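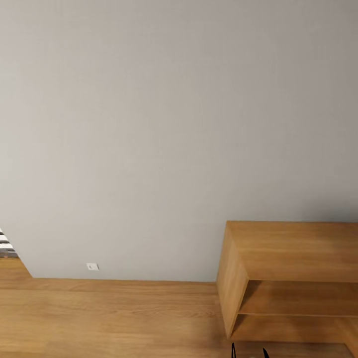
4. Setting up your stall or drop-in as a Setetent host

Read this section before you book a date. The Ostcombe partnership likes to say a community session can be set up in an afternoon. It can, if you already have the keys, the insurance and a hall that answers its phone. Most groups should allow longer.

4.1 Before you start

You will need:
a host number (see section 2)
a signed hall or pitch agreement
your group's own public liability certificate
one mobile phone that gets a signal inside the building

Note: The partnership's cover does not stretch to your group, whatever the welcome leaflet seems to promise. Ask for it in writing if you are told otherwise.

4.2 Registering the session

1. Sign in to the Setetent host page with your host number.
2. Choose "New session", then pick a venue. Narelton Hall and the Nogueira Centre are listed under their old names, so search by postcode.
3. Enter the start and finish times. Put in the time you get the keys and the time you hand them back. The public opening hours go in the next box down.
4. Enter the number of people you expect. The form suggests 100 for every kind of session. Delete that and put in what you had last time, or 30 if you have never run one.
5. Tick the services you will offer on the day. Leave "wellbeing check" blank unless a trained person has agreed to come. Several groups have ticked it because it sounded friendly, and then had people turn up asking for blood pressure readings.
6. Press "Submit" and write down the reference. The confirmation email may take a day or may not come at all.

Caution: Pressing "Back" after step 5 clears the venue and the times without warning. Use the numbered tabs at the top of the form instead.

4.3 On the day

1. Arrive at least an hour before opening. The key safe at Narelton Hall is stiff, and the code is changed on the first of the month.
2. Check the fire exits yourself. A ticked sheet on the noticeboard only tells you that somebody ticked a sheet.
3. Set out tables with a clear route from the door to the far end, wide enough for a wheelchair or a double buggy.
4. Keep leads off the walkways. If a lead has to cross one, tape it down along its whole length.
5. Put the sign-in sheet where people can ignore it if they want to. Signing in is voluntary, and a name is never needed for a cup of tea or a leaflet.
6. Open the doors at the time you advertised.

Note: The hall heating runs on its own timer. Turning the dial in the main room makes no difference that we have been able to find.

4.4 Counting visitors and sending the return

The return asks for "people reached". Last August one host entered 73 after adding up everyone who walked past the stall. Please count only people who stopped and spoke to you.

1. Keep a simple tally by the door or at the front of the stall.
2. Copy the total into the return within 6 days.
3. Leave the "improvement in community connection" score empty. We have asked what it measures and are still waiting for a reply. An empty box does not hold up your payment.
4. Save a copy of the return before you send it, as sent returns cannot be opened again.

If your payment has not arrived by the end of the following month, go to section 7.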